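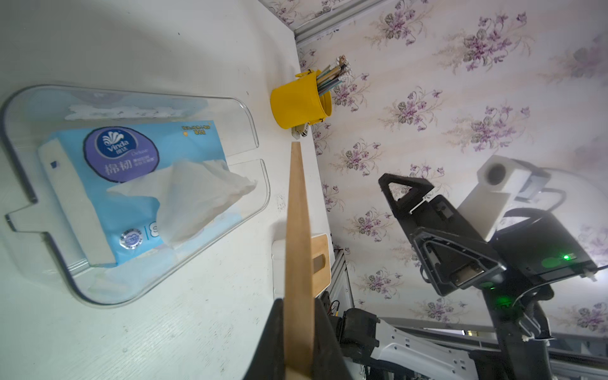
Tissues in their clear tray, and the yellow pen holder at the wall end of the table.

The small table against the flowered wall

Many readers wrote to us after the last newsletter and asked for more about small desks, and less about large cupboards. We are thankful for these letters. So in this issue we want to speak about one white tabletop in our house on Quinlan Street, and about the few things which live on it the whole year.

The table stands against the wall with the purple and lavender flowers. Some of you know this wallpaper from our open afternoon in November, when several guests asked where we bought it. It came from a closed shop in Rendbridge, and we have only 2 rolls left, so please do not ask us to sell them! We keep them for repairs, as the paper near the door suffers from bags and elbows.

With such a busy wall, we learned that the table must stay quiet. In the first year we put on it a patterned cloth, a painted lamp and a basket with ribbons, and nobody could find the scissors. Now the surface is plain white and each thing has its place.

The tissues

We begin with the tissues, because in the cold months they are the thing most often taken. We use the soft packs, at the moment Vinda Deluxe in the blue pack. A soft pack is pleasant to use, but it has one weakness. When it becomes half empty it loses its form, and then it walks over the table each time somebody pulls a tissue with one hand. My colleague Kevin Hayes was putting a stone on it, and the stone fell on the floor two times.

The answer was a clear acrylic tray. It has raised rims and rounded corners, and the pack lies inside. I was at first against a transparent tray, I was afraid it would look like an office. But on a white table it almost disappears, and one sees only the blue of the pack. For cleaning we lift the pack out, wash the tray in warm water with a little soap and dry it with a soft cloth. Please do not use the rough side of the sponge. Acrylic takes scratches very easily and they do not go away.

On the same table there is also a small white tissue box with a light wooden lid, with a slot in it. Visitors ask us why two kinds of tissues on one table. The blue pack is for noses and for daily use. From the white box we take when we work with paint or glue and need a quick wipe. Before we made this rule, the good tissues were finished every few days and all of them had blue fingerprints. I should say that the rule is not always followed.

The lid of this box should stay dry. When it gets a splash of water we wipe it directly, and once or twice in the winter we rub it with a very small amount of oil. Too much oil will make spots on the tissues below, this we found out in a bad way.

The pens

The pen holder is yellow, a simple cylinder, and it is very full. Pens, pencils and brushes are together in it. I know that many books about order will tell you to separate them, and we have tried this also. We had three glasses in a row with paper labels. After one week the brushes were in the pencil glass, the pencils were in the pen glass, and the third glass was used by someone for drinking. So we returned to one holder, and we accept it how it is.

We have only a few habits around it. Brushes are washed and dried flat on a towel before they go back, and they stand with the hair up. A pen which does not write goes to the bin at the same moment, and it is not allowed to return "for another try". And on the first morning of the month, one person empties the whole holder on a newspaper and looks at what is there. The last time we found 6 erasers at the bottom - we had bought new ones only shortly before.

The holder stands near the wall, and for this there is some discussion in our house. The good side is that it does not get pushed over when you lean on the table. The bad side is that the tips come near to the wallpaper. If you have light wallpaper at home, put the wet brushes on the other side, or let them dry fully before. A mark of ink on printed paper cannot be washed, and you will think about those last rolls as we do.

Some numbers, for those who like them

A reader from Dreltstead asked how many tissues a house like ours uses. Kevin took this question more seriously than I expected. He wrote down each opened pack from the start of the season, and by his list we used 2397 tissues on this table alone. He says that a part of them belongs to the watercolor evening, when the paint box was turned over. I do not know if this number is high. If you keep a similar list, send it to us and we will compare.

For your own table

To arrange such a place does not cost much. The tray and the holder together cost us around 100 in our local money, and the box with the lid was a present from our friends in Denomgate. If you want to start with only one thing, I would take the tray. Measure your pack before you go to the shop, and measure it when it is new and thick. We bought first one which was too narrow, and now it holds postcards in the hall.

In the next issue Kevin will write about the hooks in the entrance, and why he has changed them again. Questions about the table can be sent to the usual address, or you can leave a note in the box by the front door.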